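Kuletti Tabletop Transfer: Data Card

Version of May 11, 2022
Maintainer: Albertina Quintela, Warkville

Summary

Kuletti holds 481 teleoperated episodes of a humanoid moving small items between containers on a desk. 300 are for training and 176 for evaluation. The other five are calibration runs and carry no labels.

Recording rules

Set the container positions before the episode starts and do not touch them until it ends. Keep people outside the reach of both arms while the motors are on. The operator holds the stop button at all times. An episode with a stop event is kept and flagged, never trimmed.

Labels

success: item at rest inside the target container, hand clear of the rim
contact: any hand contact with desk or wall
stop: operator stop used

Cable and workspace check
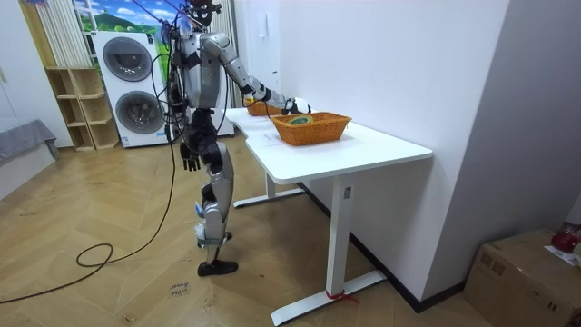 Cable routing is checked at the start of every session and after any change of floor position. Slack must allow a full reach with either arm without pulling on the head mount. With the right arm stretched out over the baskets, look at two places: the bundle down the robot's left side and the loop on the floor. Keep the loop clear of both feet. Log the check in session_notes.

Known issues

Guvdale sessions use an older hand calibration. Kong export drops the contact field; use the native files.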